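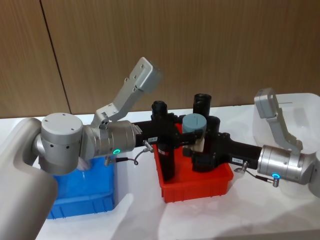
Sorting small tubes and jars into bins

Homach30: I keep black tubes upright in a red bin and the rest in a blue one. Both are ribbed plastic. My problem is that the tubes lean when the bin is half full.

Drivham_K: Put a folded towel in the bottom. It cost me nothing – and they stand well.

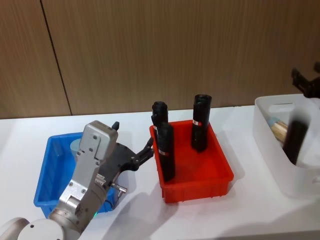 Is it better to keep the caps on while they are stored? Leave them on if you have them, as dust gets in very quickly.
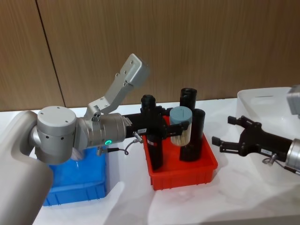 Shiuli Sultana: I do not agree about the towel. It holds crumbs and you must wash it often. I prefer a lower bin, so I can read the stickers.

Homach30: Lower bins fall over when I pull them from the shelf. I will try the towel first.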